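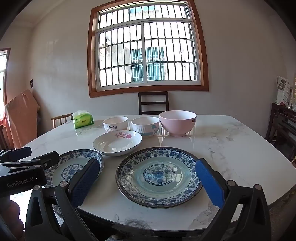

The Tovard table by the window, with most of the china on it.

Four stars for the Tovard dining table, and I went back and forth on the fourth.

I bought mine from the Hladun outlet in April, after a long winter of eating off something with a wobble. It has a white marble pattern with grey veining and a rounded front edge, which my hip appreciates on the way to the coffee. The shine is serious. Put a bowl down and you get a faint second bowl underneath for free.

It also flatters whatever you set on it. My blue-and-white plates look like they were inherited from someone important. The Rabbit bowl looks like a Rabbit bowl, but there are limits to what furniture can do.

Now the complaints. Delivery was quoted at 4 days and took 13. The assembly leaflet has two steps, and the second one is a drawing of a finished table. And glossy means glossy - every fingerprint reports for duty by breakfast, so budget for a cloth and a certain amount of muttering.

No chairs come with it. I use two wooden ones that don't match each other, and the table hasn't complained. The Zamham version costs $99 more and as far as I can tell the difference is the box.

Would buy again, from a shop with a faster truck.

Melaniia Lysenko, 2024-11-19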